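Laminate or linoleum for a shared worktop? Cleaning and glare questions
Forum: Workshop and Office Fit-Out > Surfaces and Finishes
Replies: 9

ekrem_y
Original poster
We are replacing the tops on 29 desks. The frames stay. Current tops are melamine-faced chipboard, and the front edges have swollen where people lean and where drinks get put down. The budget is 2,439 for materials, labor is ours.

Two candidates:
High-pressure laminate on birch ply, matte, off-white
Furniture linoleum on MDF, same color family, edges oiled

Questions are about cleaning, edge sealing and glare. Overhead lighting is LED panels in a fixed grid and I can't move them. Please no suggestions for solid oak.

L_Balan
For glare, ask the supplier for the gloss value at 60 degrees and ignore the word "matte" in the catalog. I have had two "matte" laminates from the same distributor, Gerkeo, that measured very differently. Under panel lights a pale top will show reflections unless the number is properly low. Dark tops show them worse, since the contrast is higher.

My usual test is to put a sample flat under the actual fixture and look at it from seated height. Pale top, ceiling lights on:

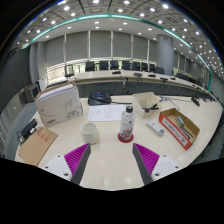 Light cream top, soft reflections toward the middle.

Acceptable to me for screen work. Your users may differ.

zamfira.s
Linoleum wins on glare. It wins on touch too, it doesn't feel cold under the forearm. But it will mark. Ballpoint pressed through a single sheet of paper leaves a groove. If these are shared desks, budget for desk pads or accept the marks.

ekrem_y
Shared, yes. Two shifts on most of them.

L_Balan
Then laminate. I would not put linoleum under two shifts.

zamfira.s
I disagree. We have had linoleum under two shifts for 3 years. It has grooves, and the tops are flat and sound otherwise. Laminate fails at the edge, and once the edge lets moisture in you replace the whole top. Linoleum you can relay on the same core.

L_Balan
You can relay it if the core is still good. On MDF with an oiled edge I would want to see that. MDF edges swell just like chipboard edges, only more slowly. Ekrem's problem is swollen edges. Changing the face material does nothing about that.

lacri_carstea
Laurențiu is right about the core and wrong about the conclusion. Put linoleum on ply and the edge question mostly goes away. It costs more per sheet. For 29 tops, work out the sheet yield before you rule it out. If the tops are 70 cm deep you waste a strip from every sheet, and that strip may be where your money goes.

Edge sealing, in the order I do it:

1. Sand to 180, break the sharp corner with two passes of a block. A sharp corner will not hold any finish.

2. First coat of hardwax oil, thinned if the maker permits it. Leave overnight. Wipe off anything that has not soaked in.

3. Second coat full strength. Pay attention to the end grain of each ply layer, which drinks more than the rest.

4. Drip check on one finished top before you do the others. Fill a cold bottle, stand it near the front edge for an hour so condensation runs down the side, then wipe and feel along the edge with a fingertip. Raised grain means a third coat. Any ordinary screw-cap water bottle is fine for this. 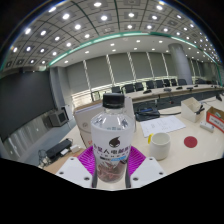

5. Fit the tops with slotted brackets so the ply can move. Do not glue to a steel frame.

ekrem_y
Useful, thanks. Depth is 70 cm, so the waste strip applies. What about daily cleaning? The contractor uses Bromeo spray on everything.

zamfira.s
Check the pH. Linoleum does not like alkaline cleaners. Neutral soap, damp cloth, then dry. If the contractor will not change products, that decides it for laminate, and I say that as the linoleum person in this thread.

liviu_g
Agree on pH. One correction to step 2: some hardwax oils must not be thinned at all, and the tin will say so. Also lay oily rags out flat outdoors to dry. Do not ball them up in a bin.

L_Balan
If you go laminate, get the 2 mm ABS edge put on with PUR glue. EVA glue is what lets go near radiators.

ekrem_y
I will price ply with linoleum and ply with laminate, both at 70 deep, and ask the contractor about a neutral cleaner. Samples are ordered in both. Will post the gloss numbers when they get here in May.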